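Home Gallery Projects Contact

Gallery: the gripper fault in April
Last updated: 25 December 2025

This page is about the weeks when our arm dropped things. Hatem Benkirane and I were running a tidying task at Grara, and the gripper began to open by itself in the middle of a lift. At first we blamed the software. We lost 13 days like this, and I want to keep a record of it for the next group.

The fault came only when the wrist was turned far to one side. Out of 62 lifts in the log, 16 ended with an open command that no person and no program had sent. Zineb Ait Brahim found the pattern by sorting the log by wrist angle — I had sorted it only by time.

The cause was a connector inside the wrist. One pin had moved back a little, and when the cable was pulled, the signal was lost. Our controller reads a lost signal as "open". This is a bad choice for any arm that works above people's feet, and we have changed it to "hold and stop".

We kept the same kinds of objects during all the tests: a cloth, and small things with different shapes. The cloth was the hardest case, as a slow opening is difficult to notice with soft material. 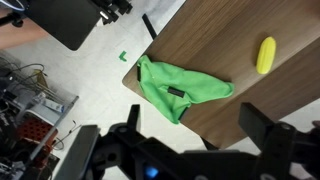 Adel Badawi asked us to repeat the worst wrist angles with the new connector, 23 times each, with one hand near the stop button. We had no drops. I still do not fully trust the old cable, and a spare one is on order from Keltunico.

Text and gallery: Iason Mavromatis

This site uses cookies to remember your settings. Accept Decline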